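Print this page | E-mail this ticket

Dosura cell, right arm drifting at the wrist

Opened 11th May. Status: watching it

OK so this started as a tiny thing. The right arm on the two-arm bench was closing a little short of where it should, every time, and I kept blaming the bag job (paper bags are awful, they never sit the same way twice!). Then I ran the plain reach test from the Jekano scripts and it was short there too. Bags forgiven.

What I tried first: re-homed both arms, restarted the controller, swapped the two wrist cables at the controller end. No change. The left arm was perfectly happy on either cable, so I stopped looking at cables.

Then I pulled the log. Error 76 on the right wrist, over and over, starting at cycle 1,626. The Bezerra manual just says "joint reference lost" and leaves you to it, thanks very much.

Next I took the wrist module off and found 2 of the 4 mounting screws had backed out. Not much, but you could wiggle it by hand. Cleaned the threads, put in fresh thread lock, tightened them crosswise, then left it overnight before doing the zero again. I also gave the cable more slack, which it badly needed.

Reach test came back fine, so back to the bag job with both grippers, using the toy fruit and plates as the load.

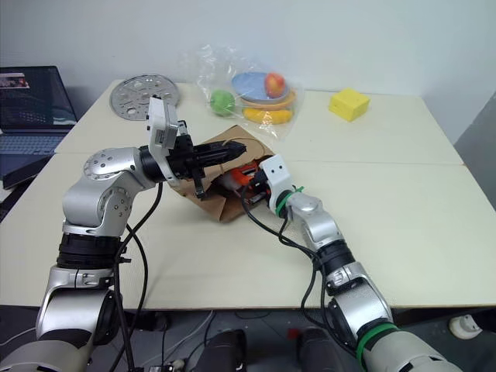
CELL MAINTENANCE > WRISTS AND GRIPPERS

Right gripper goes in at the mouth of the bag, left one stays over the paper. I'm keeping the speed low for now and checking the screws before each run. If 76 shows up again I'll order the Sustard wrist plate and stop fiddling.

Print | E-mail

Comments (3)

benchrat: Same code on ours in January, same screws. Check the left wrist too!

ticket owner: Did it this morning, all tight.

oldgrease: Which thread lock? The strong stuff is a pain to get back out.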